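Coordinating two arms for bag sorting: planner and scheduler
Final project report, Osaze Obi and Chidubem Lawal

1. What we set out to do

The task came from the Drimcombe course list: two arms, one table, soft bags of snacks and noodles, and open bins to put them in. Each arm could already be driven alone with the Zidar motion library. Our job was the layer above it, the part that decides which arm picks which bag and when it is allowed to move. We called that layer Antal.

The first version was a lock. Whichever arm asked first got the whole table, and the other one waited until the bag was released. It was safe and slow, and it gave us a baseline to compare against.
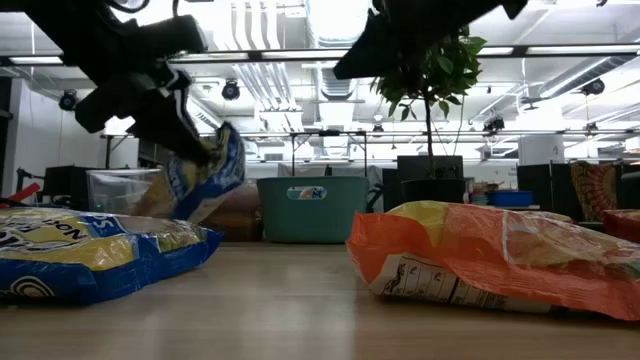
The second version splits the table into cells and lets each arm reserve the cells its planned path passes over. A path is a list of joint positions from Zidar. We sweep the arm model along it, project the result down onto the grid and ask for those cells before the first motor command goes out. Cells are handed back one by one as the arm leaves them. The grid has 64 cells, which we settled on after finer grids made the sweep too slow to run between picks.

A carried bag is a problem for this scheme. It hangs below the fingers and its shape depends on where it was gripped, so we pad the gripper with a box that is added at grasp and removed at release. The box is too big for most bags. We left it that way.

2. Perception

Bags are found with a segmentation model running on the fixed camera, then checked again from the wrist camera before the fingers close. The fixed view gives a rough position and a class. The wrist view only corrects the position. Shiny packaging was the main source of bad masks, mostly where a reflection split one bag into two detections. We merge detections of the same class when their edges are closer than a set distance – crude, and wrong when two bags of one kind touch.
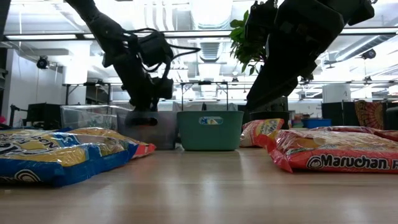 Chidubem's objection at the design review was that merging belongs in the tracker, where earlier observations are available, and that doing it on single images would hide errors from the scheduler. We agreed and moved it in October. The tracker now keeps both hypotheses alive for 7 updates before it drops one.

3. Deadlock

Reserving cells along a whole path means each arm can hold what the other needs. This happened mostly near the middle of the table. We tried timeouts first, but both arms backed off together and then asked again together. 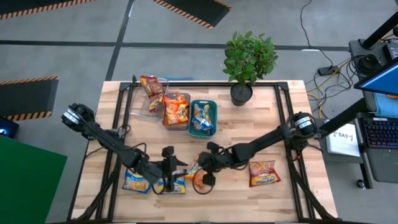

What we use now is a fixed order. Cells are numbered from the far edge to the near edge, and an arm must request them in that order even if its path crosses them differently. If any request fails, the arm keeps nothing and replans with the blocked cells marked as obstacles. The median replanning time was 590 ms, and we cut planning off at 900 ms. After a cutoff the arm stays at its last safe position and its bag goes back into the queue.

4. Tooling

Every reservation, plan and release is written to a log with a timestamp. Tridulitz, our replay viewer, draws the grid next to the recorded camera images, and you can step through it by event. Most of the bugs in section 3 were found there. Live debugging was less useful because the arms had moved on by the time we had read the message. 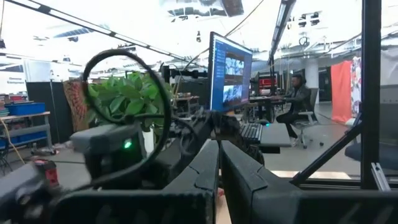
Osaze would have built the viewer first, before any of the scheduling code, and thinks the lock version could have been skipped if we had. The other view is that without the lock version there would have been no working system to log.

5. Open issues

The padding box should depend on the class of bag. The cell order favors the arm whose bags lie closer to the far edge, and we have not measured by how much. Handing a bag from one arm to the other is not supported at all, and the reservation code assumes that a cell has one owner. Changing that would touch the log format too, so old recordings would need a converter before Tridulitz could open them.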